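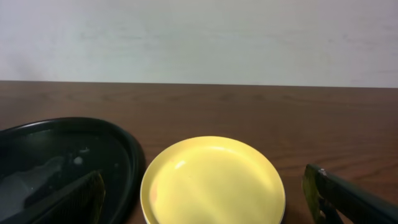
The letter from the clinic arrived on a Tuesday, tucked between a dental reminder and a catalog for patio furniture, and it asked me to check one of three boxes. Keep, donate to research, or discard. There was a little line at the bottom for my signature and another for my husband's, and a note that if we did nothing at all the storage fee would go up to $76 a month starting in December.

We have two embryos left. I should say that up front, because people tend to lean in when I bring this up at dinner and I can see them wanting to ask how many. Two. Our daughter is seven, she has opinions about socks, and she started out in the same dish as they did, on the same morning. I've tried to think my way around that fact and I keep bumping into it like a coffee table in the dark.

I'm not a philosopher. I write about schools and zoning for a paper in Gonimthorpe, and my training in ethics is one college class that met at eight in the morning. But I had that form stuck to the fridge for weeks, so I did what I do when I'm stuck, and called people up and bothered them.

The first was Tamara Didenko, a nurse who spent most of her career on the fertility floor at the hospital in Lakel. I asked her what people usually check. She laughed (kindly!) and told me what they usually do is put the letter in a drawer. They pay the fee, year after year, and it goes through on the card along with the gym and the streaming services. Her old clinic once went through its tanks and found 1,566 embryos whose parents hadn't answered a letter in years. Some had moved. Some had divorced, and a few had died.

"Everybody in my office thought those people were being careless," she said. "I thought they were being pretty careful. They just couldn't stand to be the one who said it."

That stayed with me, though I'm not sure I buy all of it. I know what my own drawer looks like, and there's plenty in there I'm being neither careful nor careless about. I just don't want to deal with it.

Then I drove out to see Annunziata De Luca, who was a hospital chaplain for most of her working life and now grows an alarming quantity of squash. I figured she'd tell me the embryos were people and that would be that, and I'd at least have something to argue with. She does believe something close to that. But she spent most of our visit asking me questions. Did I have a name for them? (No.) Did I picture them? (Sometimes, and always as my daughter, which felt like cheating.) If the power failed at the clinic, would I grieve? I said I thought I would, yes. And would I hold a funeral? I said no, I didn't think so, and she nodded and went to put the kettle on – and I sat there in her kitchen feeling I'd been caught out both ways.

Maysoun Matar came at it from the other end. She teaches medical ethics at Zindale, talks faster than anyone I've ever interviewed, and thinks an embryo at this stage doesn't have interests, because there's nobody home yet to have them. What she cares about is the form. "You signed the first one when?" she asked. I told her: years ago, in a paper gown, hopped up on hormones, wanting a baby so badly I'd have signed over the car. She'd like clinics to sit down with couples again later, in regular clothes, and have the talk a second time. Three boxes and a stamp don't cut it, in her view. I agreed with every word and drove home no closer to a box.

My husband, for the record, wants research. He said so right away, the night the letter came, and then he said he'd wait for me, and he has. He figures somebody's leftover embryos helped teach the people who helped us, and it's our turn. It's a good argument. I've made it to other people as if it were mine.

What bugs me is how much of this talk goes on as though the only question is what an embryo is. I've read a stack of books now, and they nearly all start there. Mine started with a bill. I'd like someone to write about what it's like to owe a decision, on a monthly plan, about something you made on purpose and were so glad to have.

On Sat 13 October we took our daughter to buy shoes, and afterward, over fries, I told her a little of it, the version you can tell a seven-year-old. She wanted to know if it was cold in there. Very cold, I said. She thought about it and asked if she could finish my milkshake.

The form's still on the fridge. I've signed my line, and the boxes are still empty.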